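### 5.2 Missed releases at the tray

The most common fault in the Cheon trials was a missed release. The arm reached the drop position, the controller sent the open command, and the log recorded the part as placed while it was still held by one of the foam pads. Of 2383 placement attempts, 2129 were completed as planned. We reviewed the remaining attempts by hand using the wrist camera record (Fig. 2).
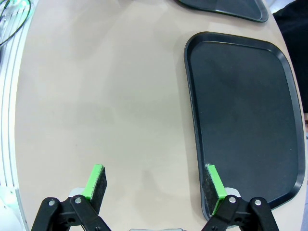 **Figure 2.** Wrist camera view with the gripper fingers apart and two dark gray trays on the table.

The controller inferred release from finger spacing alone. A part stuck to a single pad does not change that spacing, so the check passed and the arm moved on to its next pick. In the worst case the part dropped during the return move and landed outside the tray. The Dostden cell showed the same fault at a lower rate, with the same controller settings but newer pads.

Pad wear was our first suspect. Potgieter changed both pads on the Cheon cell in March, after almost 2000 cycles, and the fault became less frequent but did not go away. We then added a short pause after opening and a comparison of wrist images before and after each release. If the comparison failed, the arm stopped above the tray and waited for an operator.

The stop caused a problem of its own. Glare on the tray rim sometimes triggered it with no part on the pads, and operators at Cheon began clearing the alarm without looking - a habit we consider a safety concern, as the arm resumes at full speed once the alarm is cleared.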